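Zudness open house, Aug 23, 2023

We signed in at the front desk and were given visitor stickers and a floor map. The first hour was slides about the company, which moved to this building in March. The part I came for was at the far end of the second floor, where Ro-un Ko runs the coffee station.

The job there is to teach a robot arm to make a single cup of coffee. Yeison Bermúdez sits at a desk off to one side and steers the arm by remote control. He moves a handle, the arm follows, and every motion is saved as one run. The goal for the year is 2000 runs.

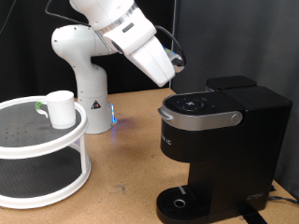
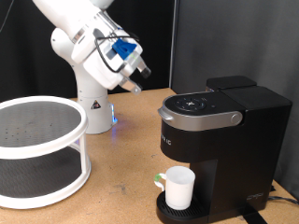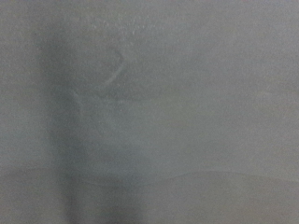
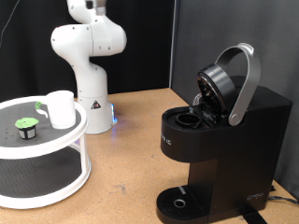

The coffee station. The third picture is from the small camera at the wrist; the last one shows the brewer with its lid open.

Ko said new operators practice for six days before their runs are kept. The mug gives them less trouble than the lid handle does. Bermúdez let three of us try the controls. My turn was short, and I found it hard to judge depth from the screen. Damilola Bako, who came with me, did better.

After that there was lunch in the cafeteria and a talk on maintenance, which ran long. Parking is behind the building and fills up early. The next open house has not been announced.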